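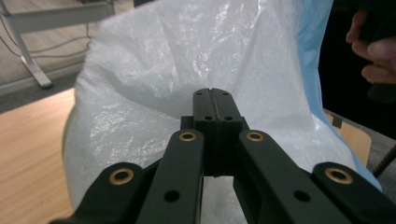

4. Waste and Recycling in the Drilholm Serviced Apartment

4.1 General

Each apartment is supplied with one bin for general waste. Residents are responsible for lining the bin and for taking full bags to the waste room on the ground floor. The waste room is open from 6 a.m. to 10 p.m.

4.2 Fitting a new liner

1. Remove the full bag and tie it securely.
2. Wipe the inside of the bin with a damp cloth and allow it to dry.
3. Open the new liner fully before placing it in the bin.
4. Press the liner down to the base and fold the top edge over the rim.
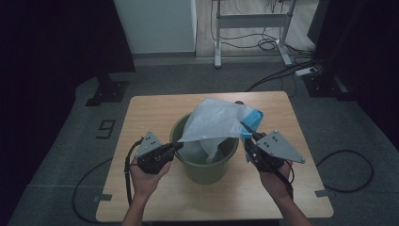 Figure 4-1. Bin with white liner.

NOTE: Replacement liners may be requested from the Prornwood front desk. Quote article number 1905.

4.3 Taking waste to the waste room

1. Carry bags by the tied neck. Do not drag them along the hallway carpet.
2. Open the waste room door with the apartment key card.
3. Place general waste in the gray containers and paper in the blue containers.
4. Flatten cardboard boxes. Boxes longer than 70 cm must be cut down first.
5. Close the container lid and check that the door has locked.

CAUTION: Do not place batteries, paint, cooking oil or hot ashes in any container. Batteries are accepted at the front desk.

CAUTION: A single bag must not weigh more than 19 lb.

4.4 Large items

Furniture and appliances are collected once a month by Lozano. Requests must be made in writing to Ginette Besnard, Residents' Office, extension 98. Items left in the hallway without a collection label will be removed at the resident's expense.

For lost key cards, see Section 2.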